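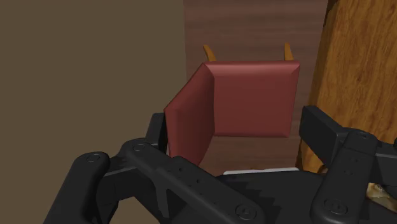 The equipment planning meeting of the Wirnberg Teaching Lab opened a little after lunch on September 12, 2024, in the upstairs room, with Ottilie Hämmerli presiding and most of the bench staff present (two colleagues joined by phone and were heard very well once the fan was switched off). The purpose was to settle what we would ask for in the coming budget year, and in particular whether the next money should go to a real arm and gripper or to more computer time for the simulated ones we have been teaching with. Ottilie began with the gripper, as that was the item people had written to her about all summer. The students have grown used to linkage fingers of the kind with a row of small round holes down the long link and a pivot screw at each joint, and the second-year instructor spoke warmly in favor of staying with that general pattern so that the exercises would carry over. Our technician agreed, but said he would like it noted that every one of those joints is something to keep clean on a real machine, and that the simulated kind has spoiled us all in this respect. It is so noted, with affection.

Minutes of the previous meeting

Accepted as circulated, with one correction. The earlier minutes said that the storage closet had been "cleared." It has been partly cleared, and the people who did the lifting would like it understood that the rest is still to come.

1. Where the budget stands

Ottilie went through the sheet line by line, with a good deal of patience for those of us who had brought the old version. After the service contract and the network work are paid for, we have $1,900 left in the small equipment line for this year. Larger purchases have to go into the request for next year, which must be handed in by March. The $1,900 can't be carried over, and so there was a natural wish to spend it, which Ottilie met with the suggestion that we first talk through the larger request and then see which small things would make it easier to get going. This was felt to be sensible, and we did more or less keep to it, apart from a long and very pleasant detour on desk lamps.

2. The arm

Quotes are in from Ukska and from Hulimus. Both firms were prompt and kind on the phone, and both offered to come and visit. The Ukska arm has the longer reach and comes with its own stand. The Hulimus arm is lighter and can be moved between rooms by people who are careful, a thing the first-year instructor cares about a great deal, her classes being scattered over the building this year in a way she described with great good humor.

There was a full discussion of mounting. We have always taught with the arm set up beside the table and reaching over it, and the feeling was that the real one should stand the same way. Our technician explained that the Ukska stand would need to be bolted to the floor in Room Four, and the building office would want a drawing before anyone picks up a drill. The Hulimus arm can go on a heavy bench plate, but then the bench is given over to it for good. One colleague on the phone asked if the bench by the window could be spared. Several people said at once that it could not, and then, after some thought, that perhaps it could, provided the soldering things were given a proper home first.

On warranty, Hulimus offers 2 years as standard. Ukska offers one year, with a further year available at extra cost. Ottilie asked that the further year be written into the comparison so that the two totals can be read side by side. She would also like the cost of shipping a unit back for repair, which neither quote mentions, and which caught us out rather painfully with the old conveyor.

No decision was taken on the supplier. The general warmth in the room was toward Hulimus, but our technician has not yet handled either machine and would like to do so before he is asked to look after one, and everyone thought that fair.

3. The gripper

This took up the better part of the meeting, and I will try to be brief about it, though I did fill several pages.

The question is whether to buy the gripper along with the arm or separately. Bought together, the cabling and the control software are looked after by one firm. Bought separately, we would have a wider choice and could keep the gripper if the arm were ever replaced. The second-year instructor favors buying separately. She made the point that her exercises are built around picking up small, awkward things near other things that get in the way, and that the shape of the fingertips matters to her more than anything in the arm brochure. She would like narrow tips that can hold something small just over the opening of a bag without pushing the bag down. She would also like the tips to be replaceable by students, with ordinary tools, in the course of a class. 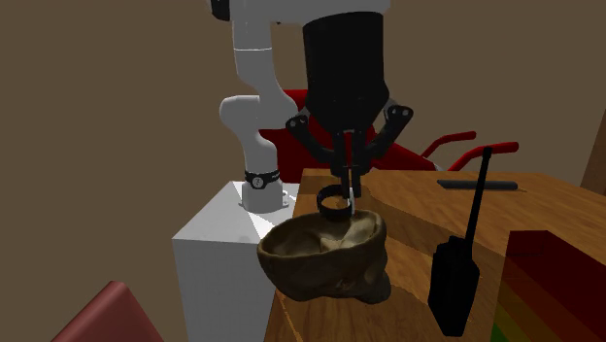

Are spare fingertips included in the gripper price? Fingertips are quoted as a separate item by both firms, so we will need to add them to the request ourselves.

That answer led to the matter of how many to ask for. Our technician proposed 4 sets, on the grounds that tips wear and students are students. This was agreed without any argument, and it may be the quickest thing we have ever agreed on. He will also ask both firms if the tips can be printed in house, and if doing so would affect the warranty.

The first-year instructor asked about hand safety, as her students will be standing closer to a moving machine than they have ever stood before. Ottilie was very clear on this. Whatever we buy has to have a force limit that can be set and locked by staff, and an emergency stop within reach of both the student and the instructor. If a quote doesn't cover that, the cost goes on top of it before we compare anything. She asked me to put this in the minutes in plain words, and I hope I have.

4. Simulation

The simulated practice room, which we all know as Roman, will carry on whatever we buy. There had been some worry over the summer that a real arm would mean the end of it, and Ottilie was glad to lay that to rest. A class can't all work on one machine, and the plan is for students to build and test an exercise in Roman first and then take their turn on the hardware when it is ready.

What Roman does need is a couple of better computers. The present ones manage the plain table exercises but grow slow once there are several objects in reach of the arm, and the fans can be heard in the hallway. The request for next year will include 2 workstations, to be specified by our technician, who already has a list and was a little shy about how long it is.

There was also a conversation, which I enjoyed very much, about the objects themselves. The second-year instructor would like to see more soft things among the practice items. She has noticed that students who do beautifully with blocks are thrown by anything with folds in it, and a crumpled bag is still the best lesson she knows in planning where the fingers should go. A colleague on the phone offered to match some of the simulated items to real ones we could keep in a box beside the bench, so that the two halves of the course speak to each other. Long thin items such as rods and antennas were mentioned as useful, and so was furniture near the table, as the students tend to plan their arm movements as though the rest of the room were not there. He will draw up a list and pass it around for additions. Please be gentle with him and keep the additions to things that fit in a box. (Chairs we have.)

5. Spending the small equipment line

With the larger request in better shape we came back to the $1,900. After some back and forth it was agreed to put it toward the items that will be needed whichever arm is chosen: a bench plate, proper cable covers for the floor, storage for the soldering things, and a lockable cabinet for the tips and tools. Our technician will get prices and order within the amount. Should anything be left, he may use his judgment, and he was reminded that desk lamps had been spoken of very highly.

The bench plate caused one moment of doubt, for if we end up with the Ukska stand it will not be needed for the arm. The second-year instructor said she would happily have it for the vise, and on that basis it stayed on the list.

6. Who is doing what

Ottilie will ask both firms for revised quotes, with the gripper shown separately, the fingertips added, the extra warranty year shown for Ukska, and repair shipping stated for each. She will also ask about trying the machines.

Our technician will make the floor drawing for Room Four, see to the small orders, and send the workstation specification around by email.

The first-year instructor will write a page on how the arm would be shared between her rooms and the second-year bench. She asked for help with the timetable side of it and was promised some.

The second-year instructor will write down which of her exercises are ready for hardware and which should stay in Roman for now.

I will put the draft request together once these are in, and will chase people as kindly as I can.

7. Other matters

The projector in the upstairs room has a new bulb. The key to the tool drawer is missing again, and whoever has it is asked to leave it on the hook with no questions asked.

The next meeting will be called by Ottilie when the revised quotes have come in. The phone colleagues asked that the fan be left off from the start next time, and this was agreed. The meeting closed with thanks to Ottilie for the plum cake.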